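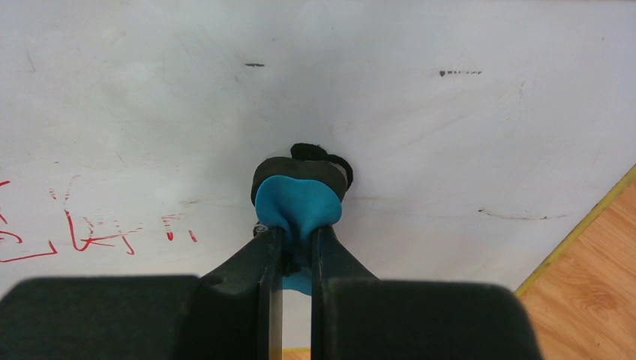 Evening tutor, adult numeracy
Plollorport Learning Centre

We are looking for a part-time tutor to teach everyday maths to adults, starting in January. The post is for two evenings a week during term time, with paid preparation.

The centre runs courses for people who live or work in Plollorport and the villages on the Oveck side of the river. Last year 470 people enrolled, most of them on English, maths or basic computing courses. Many left school without a maths certificate and some have not sat in a class for decades. They come because they want to help with homework, check a payslip, or get on to a course at the college that asks for a maths pass.

What the job involves

Teaching two groups of up to 9 learners. One group works on number, money and measures. The other is preparing for the level 2 test and covers percentages, ratio, simple graphs and averages. Sessions run from 6.30pm to 8.30pm with a short break.

You will plan your own sessions from our scheme of work, mark written work, keep a register and write a short progress note on each learner at the end of term. You will also meet new learners before they join, to find out which group suits them – this usually takes twenty minutes each.

What we are looking for

You need a teaching qualification, or to be working towards one, and a good pass in maths. Experience with adults is useful. Primary and secondary teachers have done well here, as have people who came from bookkeeping and the building trades. You should be comfortable explaining the same thing several ways and working at the pace of the room.

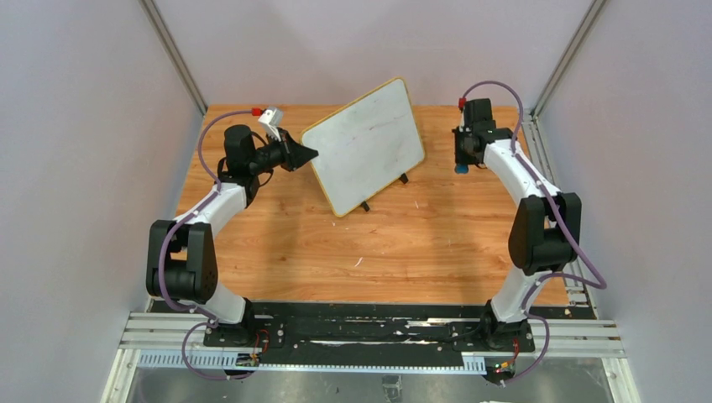
Do I have to live in Plollorport?
Tutors come from all over the district, and there is a bus from Oveck that stops outside the centre at 6.05pm. The last one back leaves at 9.10pm.

Pay and conditions

Pay is by the hour at the district tutor rate, with preparation paid at the same rate up to an agreed limit. Holiday pay is added. The contract runs to the end of the summer term and may be renewed. We pay for a background check and for 80 pages of printing a week. Anything over that, please ask at the office.

How to apply

Send a CV and a letter of no more than two pages to Ngaio Cartwright, courses manager, at the Stiltska Road office. Tell us about a topic you have taught or explained to someone who found it hard, and what you did. Shortlisted applicants will be asked to teach a fifteen-minute session on fractions to a small group of current learners, followed by an interview.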